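Chapter 7
When the Gripper Lets Go: Dropped Parts and What They Tell You

The stoppage at Collutden began with a part on the floor. A sorting cell had been running for 34 minutes when one arm closed on a block, lifted it, and lost it over the edge of the bench. The controller still reported a good grip. It carried on to the bin, opened over nothing, and logged a finished cycle. Ayana Mekonnen, the technician on shift, stepped in to pick the block up while the second arm was still live. She was not hurt, but the arm passed close to her shoulder before she reached the stop button.

Her report, dated March 18, 2026, listed 2 faults. The grip sensor had failed in the closed state, and the gate switch had been bypassed during setup and never restored. Either one alone would have been a nuisance. Together they put a person inside the reach of a moving machine.
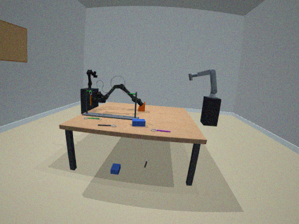
A dropped part is a fault even when the robot keeps working. Many cells treat it as lost stock and move on to the next pick, and the record then shows a cycle that did not happen. In a simulated cell you can compare the record with the room. A blue block lies on the floor under the table while another like it is still on the tabletop, and a program that only checks the tabletop will never find the first one. The same gap in checking exists on real equipment — the Trimitz cell in Section 7.3 had it for months.

In this chapter we follow a dropped part from the moment the grip fails to the moment someone goes to collect it. Section 7.1 covers grip sensing and the ways a sensor can give a false "closed" signal. Section 7.2 deals with gates, bypass keys, and who is allowed to hold them. Section 7.3 works through the Trimitz records, using the fault sheet drawn up by Jamshid Ghasemi.

Before you go on, read the lockout steps at the end of Chapter 6 again. You will need them for the first exercise.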